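RELATÓRIO INTERCALAR DE EXECUÇÃO
Programa de Leitura e Literacia Comunitária
Entidade executora: Associação Zorkel
Entidade financiadora: Fundação Dunbridge
Período de referência: outubro a abril

1. Enquadramento

O presente relatório é submetido nos termos do contrato de financiamento celebrado entre a Associação Zorkel e a Fundação Dunbridge e dá conta da execução física e financeira do programa no segundo semestre de atividade. O relatório anterior cobriu a fase de instalação, incluindo o protocolo com as juntas de freguesia e a constituição do fundo bibliográfico inicial.

O programa tem por finalidade aumentar a frequência de leitura entre adultos com baixa escolaridade, em freguesias que não dispõem de biblioteca pública de proximidade. A intervenção assenta em sessões de leitura orientada, no empréstimo domiciliário e no apoio individual à escrita de documentos correntes, como requerimentos, cartas e formulários.

2. Execução das atividades

2.1. Sessões de leitura orientada

As sessões decorreram com a regularidade prevista, com exceção do mês de dezembro, em que o calendário foi reduzido por acordo com as juntas de freguesia. Encontram-se inscritos 106 participantes, dos quais a maioria transitou do semestre anterior. As novas inscrições resultaram sobretudo da divulgação feita nos centros de saúde e nas associações recreativas.

A seleção de textos privilegiou o conto e a crónica, por permitirem a leitura integral numa única sessão. A pedido dos participantes, foram introduzidos em fevereiro textos de imprensa regional e excertos de correspondência. O grupo da tarde solicitou ainda a leitura continuada de um romance, experiência que se encontra em curso e será avaliada no relatório final.

As leituras realizam-se à volta de mesas redondas, disposição que facilita a audição e a passagem do texto entre leitores.

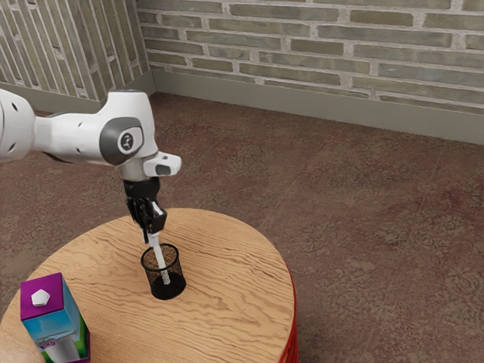 Figura 1. Mesa redonda de madeira.

2.2. Empréstimo domiciliário

O fundo bibliográfico foi reforçado com a aquisição de 200 volumes, distribuídos pelos polos em função dos pedidos registados. Deu-se preferência a edições em corpo de letra aumentado, cuja procura excedeu a oferta desde o início do programa. A catalogação foi feita na plataforma Itico, que passou a permitir a consulta das existências a partir de qualquer polo e a reserva de exemplares entre freguesias.

Registaram-se atrasos na devolução, em particular no período de janeiro. A entidade executora optou por não aplicar penalizações e alargou o prazo de empréstimo, mantendo o aviso por telefone. As devoluções normalizaram-se em março. Os exemplares danificados foram reparados internamente, à exceção de dois, abatidos ao inventário.

2.3. Apoio à escrita

O atendimento individual para apoio à escrita decorre às 17h00, após as sessões de leitura. Os pedidos mais frequentes respeitam a requerimentos dirigidos à administração local, a reclamações relativas a contratos de fornecimento e à preparação de candidaturas a emprego. Os mediadores receberam orientações escritas sobre a confidencialidade dos documentos consultados, e nenhuma cópia fica arquivada nos polos.

2.4. Formação de mediadores

Foi concluído o primeiro ciclo de formação, com a duração de 16 horas, ministrado pela cooperativa Boonyarit. O programa incidiu na escolha de textos, na leitura em voz alta e na condução de grupos heterogéneos. A avaliação dos formandos foi positiva quanto aos conteúdos, tendo sido assinalada a necessidade de mais tempo para exercícios práticos. Esta observação será considerada no segundo ciclo.

3. Espaços e equipamento

A rubrica de equipamento contemplou estantes, cadeiras, candeeiros de leitura e mesas. Na definição do mobiliário seguiram-se as recomendações de acessibilidade anexas ao contrato, designadamente quanto à ausência de cantos vivos e à distinção visual dos rebordos, útil para participantes com baixa visão.
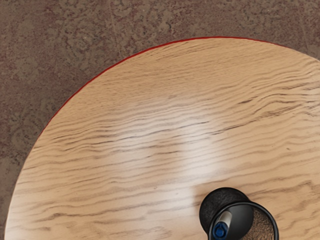 Figura 2. Tampo de madeira clara, com orla vermelha no rebordo.

A iluminação do polo norte continua aquém do desejável. Foi pedido à junta de freguesia o reforço dos pontos de luz, aguardando-se resposta. Em alternativa, poderá ser mobilizada a verba remanescente da rubrica de pequenas obras, mediante autorização da Fundação.

4. Execução financeira

A despesa realizada mantém-se dentro dos limites aprovados por rubrica. A aquisição de livros ficou ligeiramente abaixo do orçamentado, em virtude dos descontos obtidos junto das livrarias locais. A rubrica de deslocações apresenta um desvio desfavorável, decorrente do transporte de participantes residentes em lugares sem carreira pública à hora das sessões.

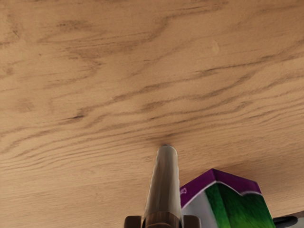 Propõe-se que o saldo da rubrica de livros seja afeto às deslocações até ao termo do programa, sem alteração do montante global. O mapa de despesa e os respetivos comprovativos seguem em anexo próprio.

5. Dificuldades identificadas

A assiduidade dos participantes em idade ativa permanece irregular, sobretudo entre trabalhadores por turnos. Está em estudo a abertura de um horário ao início da noite. Verificou-se igualmente que o questionário de satisfação era demasiado extenso; a versão revista, com linguagem simplificada, será aplicada a partir de maio.

6. Atividades previstas para o próximo período

Início do segundo ciclo de formação de mediadores.
Abertura experimental do horário noturno no polo sul.
Aplicação do questionário revisto em todos os polos.
Encontro entre grupos de leitura, em junho, com leitura pública de textos escolhidos pelos participantes.

Solicita-se à Fundação Dunbridge a apreciação da proposta de reafetação constante do ponto 4 antes do início do próximo período de execução.

A Direção da Associação Zorkel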